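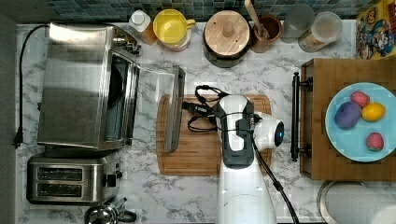

Breakfast habits of first-year students in Etelbridge

Ashok Solanki and Teodora Jurić
May 13, 2026

Our survey asked first-year students what they eat before morning lectures. We handed out 110 paper forms in February and got 92 back. Three of the questions were about food and the rest covered sleep, travel and money.

Toast was the most common answer, followed by cereal. Students living in Brudholm hall skipped breakfast more often than those living with family. Most of them gave lack of time as the reason, and a smaller group said bread went stale before they could finish a loaf.
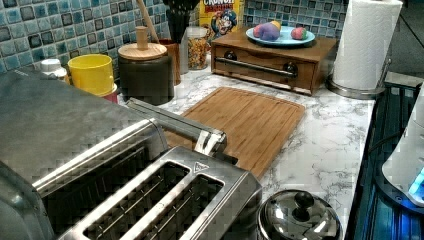
Interviews

We also spoke to 3 students for 20 minutes each. All of them ate better on days with a late start. Two bought something on the way in, usually from the bakery on Grulby Road, and found it cost more than they had planned for.

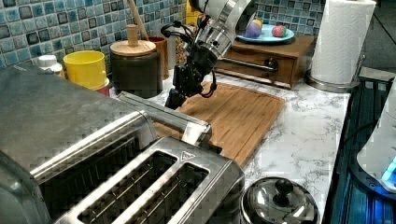

Gorazd Zupan said he would eat at home if his first lecture began an hour later. Our forms did not ask about start times, so we could not check this against the other answers.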